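2019-01-22
Han-gyeol Bae

Project report: laying out the small table

My project was supposed to be about storage. I'd written a whole proposal about drawers and dividers, and I was rather proud of it, and then my tutor at Brelari asked what I was going to put in the drawers. I said cups and things. She asked which cups. So the first two weeks went on deciding what the objects were, and by then I'd lost interest in drawers altogether and got hooked on the tabletop itself - where you put a handful of small plain things so that they're easy to find, easy to pick up and easy to put back in the same place.

The aim, as it finally stood, was to work out a layout for a small black tabletop with white objects on it, and to find out how well the layout holds up after a lot of picking up and putting down. I kept a log from the first proper try-out to the last. It has 384 lines in it. A line is one object lifted and returned, with a note if it came back in the wrong spot or the wrong way round.

Choosing the things

I wanted everything white. This was partly taste (I do like a white cup on a black table, it looks like a grown-up café) and partly that I thought colour would do too much of the work. If the dish is red and goes on the red spot then of course it goes back where it should! With everything the same colour you have to go by shape and position, and that was the bit I was curious about.

I started with far too much. There was a jug, a spoon rest, two saucers from the Patimis shop and a lidded pot that I still think is lovely. The jug went first as it hid whatever was behind it. The saucers were nearly the same size as each other and I kept mixing them up in the log, so I ended up with a page of crossings-out that I've left out of the appendix. The pot I took home.

Labels

Plain white blocks are a nightmare to talk about. "The left one" stops meaning anything once you've walked round the table. I printed square black-and-white markers and put them on the blocks, and on the flat board as well. They aren't pretty but each one has its own pattern, and after a few days I had started to know them by sight, which was a bit worrying.

Printing them took longer than it should have. The first sheet came out with grey where there should have been black. The second had been shrunk to fit the page without asking me. I trimmed the third lot with the big guillotine and it went wonky, so I did the rest by hand with a knife and a steel ruler, and had a sore thumb. Cost of paper and sticky backing came to nearly nothing; I had plenty of Onsri label sheet left from last year's packaging module.

The table

The black surface shows everything. I'd wipe it down, feel pleased, come back and find smudges. I tried a cloth from the Zarska cleaning kit, which leaves its own streaks, and then an ordinary damp duster, which was better. In the end I accepted some smudges. They don't change where anything goes, and I was spending more of my afternoons polishing than logging.

Layouts

The first layout was a straight line, left to right, biggest to smallest. It looked tidy and it was horrible to use. To get at one thing you were forever nudging its neighbour, and then the neighbour had to be put right as well. The second was a loose circle, which I abandoned the same day. The third, and the one I kept, splits the table into a back part and a front part. The marked board lies flat towards the back with the labelled blocks near it, and the things you'd think of as tableware live on their own shallow tray nearer the front. The cup goes at the back left of the tray and the round dish towards the front left, so the low thing is never stuck behind the tall thing. I gave the tray a label of its own on the front rim. 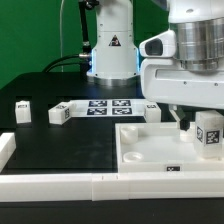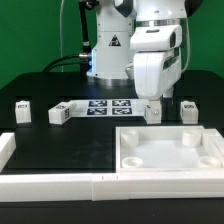 Results, then. Out of the 384 lines, 31 have a note against them. I'd expected more. Most of the notes are about blocks coming back turned, so the marker faced the side when it should have faced up, or the other way about. Hardly any are about the cup. I think the raised edge helps a lot - you feel that you're inside the tray or you aren't, and there's less room to be vague. The blocks have nothing to tell you that you've got them square, and they drift. One of them had wandered a good thumb's width by the end of a long afternoon without me noticing at all.

The straight-line layout did worse, but I only kept proper notes on it for one session and I don't want to make a fuss about the comparison. If I were starting again I'd log all the layouts for the same length of time. I'd also decide on the objects before buying any (sorry, saucers).

What I'd change next is the blocks. A thin outline on the table, just a shade lighter than the black, might be enough to stop them creeping, and I'd like to try it without moving anything else so I can tell if it was the outline that did it. I've asked to keep the table until February. I also want to try a second tray, same size, to see if people get muddled between the two.

The full log is in the appendix, with the crossings-out typed up neatly where I could still read them. Two pages got damp and I've marked the lines I wasn't sure of with a star.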